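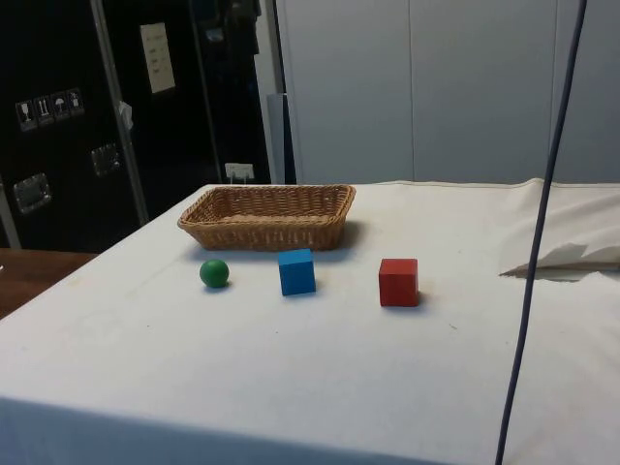 November, and at last I've made a start on the toy stall! I spent the whole evening in the back room at Bundstead with the radio on, trying things out on the table, and I loved every minute. The wicker basket is just right for the little ones, nice and shallow so they can reach in, and the green ball looks so cheerful near the blue and red cubes — I do love a proper bright red. Must iron that cloth, though. 16 more baskets to price up tomorrow, then bed by eleven, I hope.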